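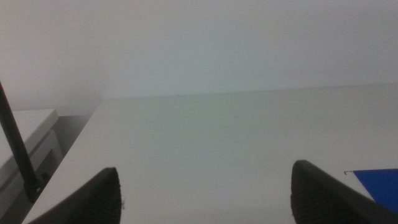
The white table came first, says the owner of the Gemham workroom. Everything else got planned around it. "I wanted one big surface and a plain wall behind it. No shelves. Shelves fill up."

We talked standing up, she had orders to get out. Small place, two rooms over a dry cleaner on Malley Street. She repairs and packs board games there, 300 in a good month. Before that it was her dining table at home. "We ate on the couch for two years."

The table cost $410, delivered. More than she planned. She'd looked at a darker one for less but small parts dissapear on dark wood, she says, and she was losing pieces every week. "White, I can see a speck. I can see every mark too, so I wipe it down more then I used to."

And the wall? People keep telling her to hang something. A calender, a pegboard. She won't. "I look at boxes all day. I like having a blank bit to look at."

Her rule is that the table gets cleared every night, finished or not. Half done jobs go in trays, trays go in the back room. Took her until March to stick to it. Does it slow her down? "Ten minutes. I used to spend longer than that looking for my scissors."

Next is a better lamp. She's putting aside $400 and hasn't picked one. "Ask me after the holidays." Then the phone went, and she had to get it.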